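Budget notes, round two

August 31, 2023 | Print | E-mail this | 10 comments

Quick one, on my lunch. The shelving invoice came in at $3,632 which is more than I'd pencilled in back in June, so the spreadsheet is getting redone tonight. Again.

Where we're at. Joltis sent thier quote for the second pair of hands. Five fingers, same as what we run now. Price is OK, lead time isn't – 103 days, and that's from deposit, not from when I say yes. Flevance can do a plain two-jaw gripper much sooner and a lot cheaper. Tempting. But then every bin job gets programmed twice, and I'm the one doing the programming.

So I've been standing around watching what the arms get asked to do all day, before I spend anything.
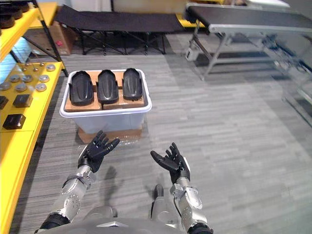 Both hands up near the bin, three moulded parts on cardboard.

The parts are curved, with a ridge down the middle and a rim that curls round the edge. I keep going back and forth on whether a simple gripper would cope. Flevance say send samples, they'll test for free. Boxing some up tomorrow.

Other stuff on the list:

Bins. Cheap, so easy to forget. I want 124 of them, all one size, and a proper stand at the right height. Flattened cardboard is not a line item but it probably should be.

Conveyor. Have one, keeping it. Want a spare motor in the cupboard though.

Flooring. Carpet stays this year. Would love something hard and plain but the quote from the Proltthorpe place made me close the laptop.

Spare fingers. Joltis sell them singly or as a set, and the set only makes sense if you wreck more than two. Put me down for the set.

Contingency. Had none last year. Won't do that agian.

If anyone has bought from either mob and had to claim on warranty, leave a comment, I'd like to know how long you waited. Back to the spreadsheet.

Share this post (10 comments)

Recent posts
Leasing v buying, my sums so far
The Proltthorpe flooring quote
Labelling shelves the slow way
What I got wrong in the June budget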